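Dranoveck Central Stores
Bins and Blocks: Frequently Asked Questions

The following answers apply to all departments and outside groups that borrow deep bins and block sets from Central Stores at the Dranoveck site. They replace the loan sheet formerly kept at the Kamata Building counter. Questions that are not covered may be sent to the Stores Office, to the attention of Stamatia Andreadis.

Last revised: Tuesday, July 16, 2024

Borrowing

Who may borrow a bin?

Any department with a current stores account may borrow. Outside groups may borrow if a department has agreed in writing to be responsible for the loan. The name of that department must appear on the request form.

How long does a loan last?

The standard loan is 12 working days. It may be renewed once, for the same length of time, unless another borrower has reserved the item. Renewals must be requested before the due date. Late items block the account until they are returned.

May I borrow blocks without a bin?

Yes. Blocks are issued by the set, and a set may be used with any container the borrower already has. Single blocks are not issued except to replace a missing piece during a current loan.

Which form do I use?

Form 2197 covers both bins and blocks. Please list the bin on the first line and the block set on the second. The item tag number is filled in at the counter and should be left blank.

Can Stores deliver to my building?

Delivery is available to the Kamata Building and to the Laria Annex, both of which have a freight door. Borrowers in other buildings must collect in person. Deep bins should be moved by two people or on a flat cart. They should never be dragged by one end.

Condition and wear

The paint inside my bin is worn. Should I report it?

Worn paint does not need to be reported if the surface underneath is smooth. Inner panels are in contact with whatever is placed in the bin, and the finish goes first where pieces rub. Bins with this kind of wear remain in service and are marked "G2" on the condition card. Please report paint that is lifting or flaking, as loose chips can end up among the contents.

What do the grades on the condition card mean?

G1 – finish complete or nearly complete, suitable for display and for visitors.
G2 – scuffs, chips or worn patches, no effect on use.
G3 – dent, sharp edge or loose panel. Not to be lent until repaired.

A borrower who receives a G3 bin by mistake should stop using it and call the counter.

Will I be charged for scratches?

Ordinary scratches on the floor of a bin are expected and are not charged. Charges apply to dents, bent walls, adhesive that cannot be removed, and any paint or lettering added by the borrower.

May I repaint or touch up a bin?

No. All painting is arranged by Stores. Household paint has been used on returned bins in the past, and it had to be stripped before the panel could be refinished. The full cost was passed to the borrowing department.

May I line the bin?

Yes, with a loose liner such as felt, cardboard or a rubber mat cut to size. Do not glue or tape the liner to the walls. Please remember that a liner raises the bottom slightly and may hide small pieces along its edges. Lift it out and look underneath before returning the bin.

Blocks

What is in a block set?

Sets differ. The contents are written on the set card, by color, and are checked with the borrower at pickup. Please check them again before you sign. Once the form is signed, the borrower is responsible for the set as listed.

Do the colors have a meaning?

Stores does not assign a meaning to any color. Departments are free to use red for one purpose and green for another, and many do so in sorting and packing exercises. If your group has its own key, please keep it on a separate sheet and not on the blocks.

May I label the blocks?

Removable paper labels are permitted. Marker, pencil and permanent labels are not. All labels must be taken off before return, along with any residue.

May I mix two sets?

It is possible, although it makes the return slower. If sets are mixed, the borrower must separate them according to the set cards before bringing them back. Counter staff will not accept a mixed return.

What if a block is missing?

Tell the counter as soon as the loss is noticed. Missing pieces are often found under a liner, in the corners of the bin, or in the cart used to move it. If a block has not been found within 7 days of the due date, a replacement is ordered and charged to the account.

Cleaning and return

How should I clean the bin?

Remove everything, including dust and packing scraps. Wipe the walls and the floor with a damp cloth and a small amount of mild dish soap, then dry them fully. Bare metal must not be left wet overnight. Scouring pads and abrasive powders are not permitted on painted panels.

How should I clean the blocks?

A dry cloth is enough in most cases. Blocks may be wiped with a slightly damp cloth and dried by hand. They should not be soaked.

How should the blocks be placed for return?

Blocks should lie flat on the floor of the bin in a single layer, with no stacking, so that the counter can compare them with the set card. Do not put tools, forms or liners on top of them. The completed form goes in the envelope attached to the cart.

May bins be stacked?

Empty bins may be stacked two high on a level floor. A bin with anything in it should stand alone.

Can I leave a return outside when the counter is closed?

No. Items left in the hallway are treated as still on loan. The locked return bay at the Laria Annex may be used after hours by account holders who have been given the code.

Other questions

Are smaller containers available?

Yes. The shallow Diter trays are lent under the same rules and are often a better choice for tabletop work. They are listed on a separate page.

Can a bin be reserved for a whole term?

Long reservations are considered each July for the coming year. Requests should state the location of use and the name of the person who will hold the condition card. 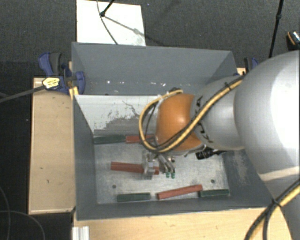

Reading time: 5 minutes

Deep bin with red and dark green blocks on the bare metal floor. The worn patch on the white inner panel and the scuffs on the walls are of the kind recorded as G2.

Stores Office, Kamata Building, ground floor. Please have your account number ready when you call or visit.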